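Hello, and thanks for stopping by! These are the notes that go with **Jirklow**, a collection of handwritten recipe cards typed up so that people can search them, cook from them and (I hope) argue over them. If you've come from the Staniforth newsletter, the older cards you're after are in `cards/early`.

## What you'll find

There are 300 cards in all, most of them baking, with a fair run of pickles and a smaller batch of soups. Each one is a plain text file with the title on the first line, the ingredients next, and the method after that. I've kept the original spelling wherever I could make it out, so you'll meet "choclate" and "flower" more often than you might like.

- `cards/` – the recipes themselves
- `notes/` – margin scribbles, typed separately
- `measures.csv` – 19 old measures and my best guess at each in millilitres or grams

## A word on measures

A "teacup" gave me no end of grief. Some writers plainly meant the good china and others meant whatever was on the hook, so I've left the word as written and put my guess in `measures.csv`. Please taste as you go, especially with the salt! Thirteen cards have no quantities at all, and I haven't tried to fill them in.
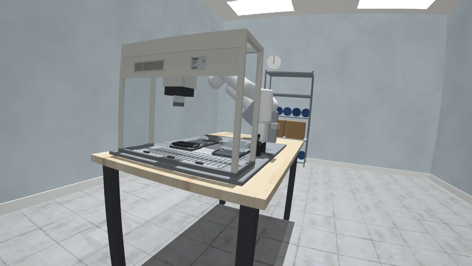 *Jaruwan Boonchu*

## Sending corrections

I'm always glad of these. Open an issue with the card's file name and the line you'd change, and if you knew the dish growing up, do tell me how your family made it. Hryhorii Kushnir reads the Ukrainian cards and is a good deal more patient with the beet stains than I am. We usually go through new issues on a Friday evening.

## Still to do

- Sort out the two plum cakes with the same title
- Finish the colour tags for the preserves
- Type up the Brumov envelope, which arrived in June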